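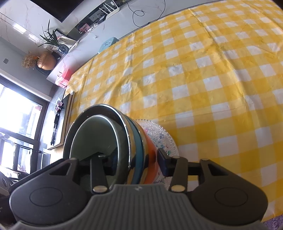 Three nested bowls and a plate held together in the hand-held gripper, over a dining table.

The Nostero group trains its table-clearing policy on demonstrations recorded in ordinary homes, with a person carrying the gripper by hand. Its latest result concerns stacks: how a two-finger gripper should take hold of several dishes at once, and what the training data has to contain before a robot arm can repeat it. The lead researcher answered questions one afternoon in May at the Plolla workshop.

The dataset, called Jirko, holds 681 demonstrations from 19 homes. Every one ends with a stack being lifted and set down somewhere else. "We started with single bowls, and single bowls were more or less solved," the researcher said. "With a stack, the fingers touch one or two pieces and the others are held by friction and geometry. The policy never gets a direct reading on those."

Mixed materials were part of the protocol from the second month. A steel bowl with a rolled rim behaves differently under the fingers than a glazed one, and reflections from polished metal upset the depth estimate near the contact point. "The early model would close on the reflection. It put the fingers a little too far in and pushed the bowl away."

The fix was a change in how the grasp is labeled. Earlier versions marked one grasp point per object. The current version marks a contact band along the whole stack and lets the policy choose where in the band to close. According to the researcher, this removed most of the failed closes and did nothing for slips during transport, a separate problem. Slips were reduced by limiting wrist rotation for the first 2 seconds after lift.

Asked why the group does not collect in a lab kitchen, where lighting and furniture can be fixed, the researcher pointed to an earlier comparison. A policy trained only on lab data did well in the lab and lost track of the rim over patterned tablecloths. "Checks are bad. A large check gives you strong straight edges everywhere, and a plate rim is a weak curved one. You want that in training, along with window light and shelves full of things in the background."

The evaluation arm, an Ugwu six-axis unit, uses the same finger geometry as the hand-held tool, so no retargeting step is needed at the fingertips. Arm speed is still set well below the speed of the human demonstrations.

The group has not tested stacks with cutlery left inside, and glassware is excluded. Work on the next release concerns unstacking, which the researcher expects to need a second camera view. "When you pull the top bowl off, the one under it sometimes comes along. From the wrist you find that out too late."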